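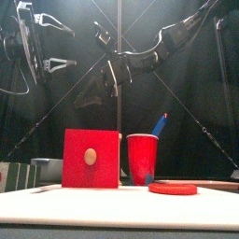 Two arms above a tabletop set with a red box, a cup and a marker.

Jurden has opened orders for Farer, a two-arm robot kit sold to small labs and training shops. The kit costs $490 a month on lease, and the first units go out in December.

Farer comes with seven practice tasks built on everyday objects – cups, boards, boxes and kitchen tools. Buyers can add their own.

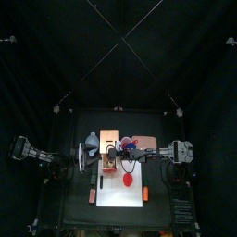

Both arms reach over a group of objects that includes a blue funnel and a white cutting board.

I-seul Tak, who runs product support at Jurden, said setup takes 40 minutes with two people. Customers get a phone line on weekdays and on Saturday mornings.
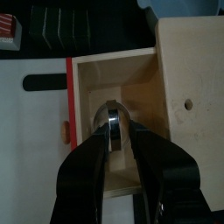
Can the kit be bought outright?
Not at launch. Jurden is offering it on lease only and will look at sales next year.

The company is limiting the first batch to 50 kits. Votero, a parts supplier, will stock spare fingers and cables – the items Tak expects labs to replace most often.
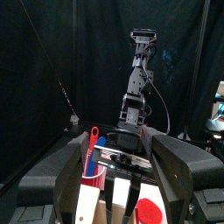

Orders placed through Paewai, the company's reseller, carry the same monthly price, with shipping billed separately.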